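KIT CORNER

The Clasmont tabletop arm: what the subscription buys

Every few months a firm writes to this newsletter to say that the home robot arm has arrived and that our readers will want one. The latest is Clasmont, which sells a desktop arm, a two-finger gripper and something it calls the Skov service. You record yourself doing a chore with the arm a number of times, send the recordings off, and get back a set of instructions that is supposed to let the arm do the chore alone. The brochure shows it putting away shoes. I have read the brochure three times and I still can't find the page where it says how often it gets them put away.

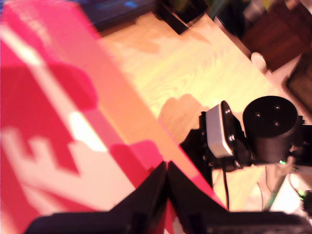
Annatjie Ntuli

Let me start with what is being sold, because the price list takes some reading. The kit comes in a box from the Mokumstead warehouse with the arm in parts, the gripper, a power supply and a bag of screws. Assembly is on you. Clasmont says an evening. It took me an evening and most of the following afternoon, and I have built these things before. The manual has the wrist going on the wrong way round in one drawing and the right way round in the next.

Then there is Skov. The first 12 uploads are free. After that you buy credits, and the credits run out faster than you'd guess, since a recording that gets rejected still uses one up. Recordings get rejected for "insufficient clarity of motion," a phrase that appears in the rejection email and nowhere in the manual. I wrote to ask what it meant and got a link to the manual.

The headline claim is that 80 recordings are enough for a simple pick-and-place job. Maybe so. I'd like to know whose desk that was on, what lamp was lit, and whether the object was a foam cube. Cubes are kind to grippers. A cardboard box is wide, it slides when you nudge it, and the only parts two narrow fingers can get hold of are the edges. If you want to know whether an arm is any use in a house, cardboard is a fair thing to ask it about.
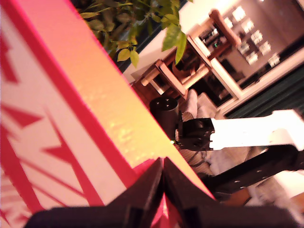 Page last changed: December, 4:15 pm

So, the hardware. I'll give them this much: the fingers close evenly and the tips meet where they should. There was no slop in the joints when I put the arm together, and none that I could feel after two weeks. The cable routing is poor. There are clips for it on the upper link and then nothing, and you are left to find your own way down to the base. I used tape.

The gripper opens less far than I'd like. For a mug or a pair of scissors it's plenty. For anything the size of a shoe box you are pinching a lip or a lid, and a lid comes off when you pinch it. Clasmont's answer is a wider set of fingers, sold separately, out of stock on the day I looked and out of stock the day I finished writing this.

My bigger complaint is with the software. The recorder saves everything you do, including the fumbles, and the only way to throw out a bad take is to stop, go back to the menu, find it in a list of file names that are nothing but numbers, and delete it. There is no preview in that list. By the second session I was writing file names on the back of an envelope. A product that depends on people making lots of clean recordings ought to make it easy to get rid of the dirty ones.
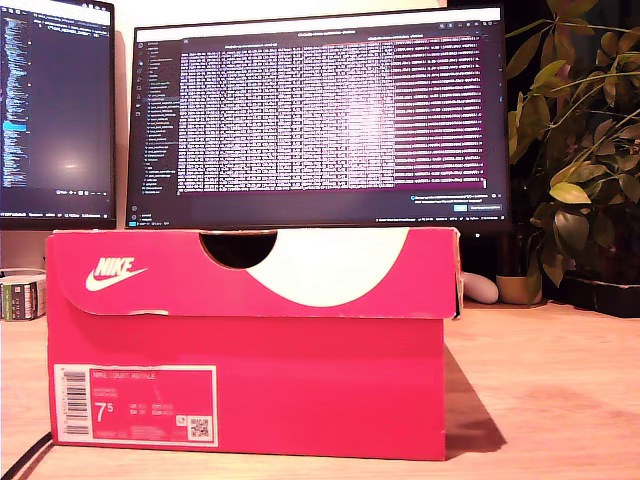
Brerkside wrote in after my first note on this kit to say that I was being unfair, that deleting takes can be done from the command line in seconds, and that anyone buying an arm like this should expect to type a little. The same message went on to say the credits were a fair trade for not having to own a fast computer.

I take the point on the command line, and it does work. But the brochure doesn't mention typing. It talks about "any household" and shows a man in a cardigan. If the buyer they have in mind is comfortable in a terminal, they should say so on the front, and then the price starts to look odd, for that buyer could put together something similar from parts and skip the service. On the fast computer I half agree. It depends on how many jobs you want to teach. For one or two, credits come out cheaper. After that I'd want to do the sums again, and Clasmont does not publish a price for bulk credits. You have to ask for a quote.

I did ask. I'm still waiting. 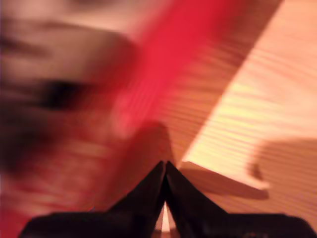 Speed is the other thing to watch. The arm will move quickly if you let it, and the recorder will happily take down a quick motion, but the wrist camera is a modest one and a fast swing comes out as a smear. I suspect that is what "insufficient clarity" means, though I'm guessing. Slow down and each take gets longer, and the evening you set aside for it becomes two.

What I'd want before spending money is simple enough. A published success rate, on an object with a name, in a room that isn't theirs. Clasmont says it has 4,000 customers. One of them must have counted.

The loan kit goes back next week. If you've bought one and got it working on a real chore, write and tell me how many takes it took, including the rejected ones, and I'll print the answers in the next issue.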